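Briltemar stallion progeny records – readme

153 rows, one per foal. Sire, dam, dam's sire, birth year, foal show score, licensing result if any. File is tab separated, no quotes.

Scores are 6 to 10, half points allowed. Blank = not shown. Dont read blank as zero, it wrecks the averages.

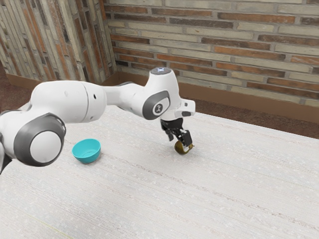 Gaits are three columns – walk, trot, canter. Older foals only have one overall mark, copied to "total" and left out of the rest. Kwon line is complete, Mesanano line still has gaps on the dam side. Heights in hands, measured in August.

Known problem: 6 foals by Runer are listed twice under different spellings. Will fix when I get the papers. 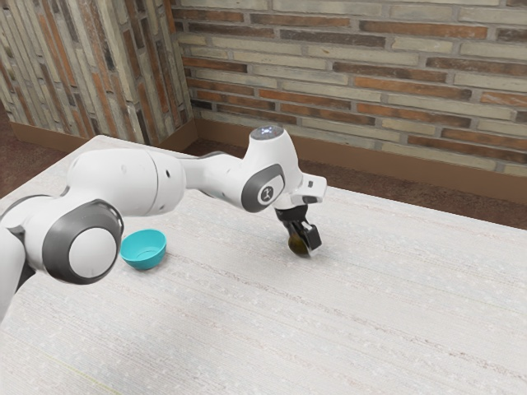

Thandeka Xaba writes that two of the Mesanano mares have the wrong dam's sire, and that the canter marks for thier colts were typed into the trot column. Not corrected yet.

Last update January 17, 2020. Suqin Luo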